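Moving the Newsletter Off Paper

23 December 2025

I spent most of November deciding whether to stop printing the Kondale newsletter. I've put it together since we moved out here, and for the last few years the printing has eaten nearly all of the money that comes in. The final bill from Dudek was $915 for one issue. That covered 252 copies, folding and postage, and it didn't include the envelopes, which I had bought earlier and still have a box of.

I asked readers what they wanted. Most said email was fine. A few wanted paper and said so firmly, and I understand that. My own mother kept hers in a drawer and read them twice.

So the plan for next year is email for everyone who has an address on file, and a plain photocopied version for the rest. The photocopies will be black and white, stapled once in the corner. I'll drop off the ones for Serkbridge myself — it's on my way to work — and mail the others.

The back issues are a separate job. I have scanned 1,516 pages so far and still have two boxes to go. The early ones were typed on thin paper and the scanner pulls them in crooked, so I do those one at a time on the glass. The recipe column is missing from several years. If you have copies from before the flood, please write to me before you throw them out.

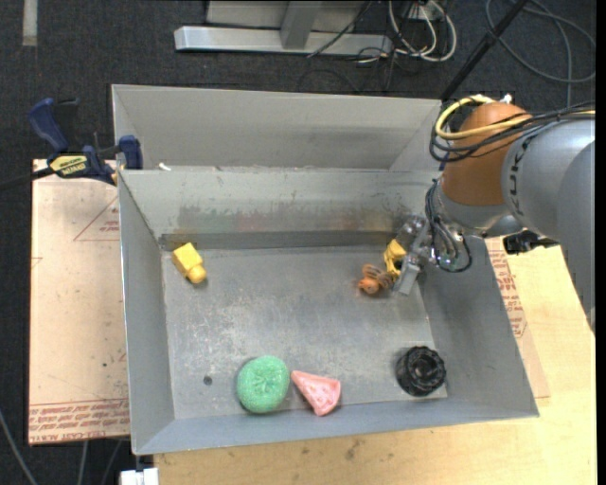 Dagný Bundgaard wrote back that she would rather pay for paper than read another thing on her phone, and that the photocopies had better not be in small type. They will be in 14 point. I've also added her street to the drop-off list.

The next issue goes out when the bus schedule is final. Send notices by then if you have any.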